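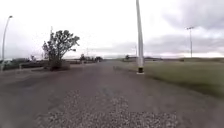
Nesville lot, west side, lamp pole and hedge line at left.

Ticket: Lot lighting controller drops off network
Site: Nesville
Product: Pruven lighting gateway, Lema pole nodes
Status: Closed, monitoring
Priority: Medium

Reported problem
Lamps on the west run come on at dusk as scheduled, then stop answering the gateway. The dashboard shows them as "stale" until morning. Lamps stay lit the whole time, so the fault is in reporting and control only. First seen in April, after the gateway firmware update.

Log
16:20 Logged in to gateway remotely. Uptime normal. Node table lists 21 entries. Site drawing shows 20.
16:35 Extra entry has the same short address as the last node on the west run, with a different serial number. Serial matches a unit swapped out under an earlier MacDonald work order. Old entry was never deleted.
16:50 Deleted old entry. Gateway put it back at the next sync. The update restores the node table from a backup file, and the backup still holds the old serial.
17:05 Edited backup file, removed old serial, restarted gateway service. Table now shows 20 entries.
17:30 Forced west run on from dashboard. All nodes answered. Signal on the last node is weak but inside limits.
19:55 Dusk schedule ran. Two nodes went stale, then came back without help. Retry timer was still at the factory value of 16 seconds -- too short for this run when every node reports at once. Raised to 80 seconds.
20:40 No stale nodes.

Cause
Duplicate short address left over from a node replacement, restored by the firmware update. Short retry timer made it worse.

Fix
Old serial removed from live table and backup file. Retry timer raised.

Notes for next visit
- Export a fresh backup after any node swap. The dashboard does not do this on its own.
- Port 80 is still open on the gateway for the local setup page. Left as found -- customer to confirm whether it is needed.
- Drawing still carries the old serial for the last west node. Needs a revision.

Reopen this ticket if stale nodes return. Attach the gateway log, with the dusk period included.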